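Oil or hardwax for a strip-glued table top?

hamelwood
Joined in December
I have a table top of glued strips, 166 cm long, and the old finish is worn through at one end where we eat. I sanded it to 120 and then 180. The tin I have is Zundon hardwax. Do I need a primer coat of oil under it, or can I go straight on?

ona_avotins
Straight on. Put it on thin, wipe off the extra, wait overnight, then do a second coat. Mine has had two coats for years and I only touch up the spot by the stove.
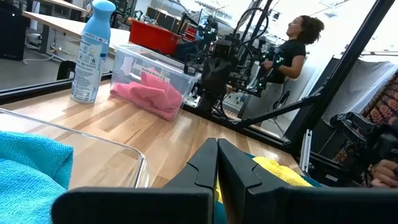
My table top, with the yellow cloth on it.

The strips took the wax a little differently from each other – the darker ones needed more rubbing.

Povilas B.
I disagree on going straight on. Light strips go blotchy if the wood is thirsty. I use plain Dravomton oil first and leave it 4 days.

ona_avotins
4 days is a long time to eat off your lap. What wood was it?

Povilas B.
Beech, mostly. The can says 2 days but my garage is cold.

hamelwood
Mine is beech too, I think. I'll try both ways on the underside.

calimlim_jo
Sand to 150 and stop. At 180 it won't soak in much.

hamelwood
Too late for that. Going back over it with 150 tonight.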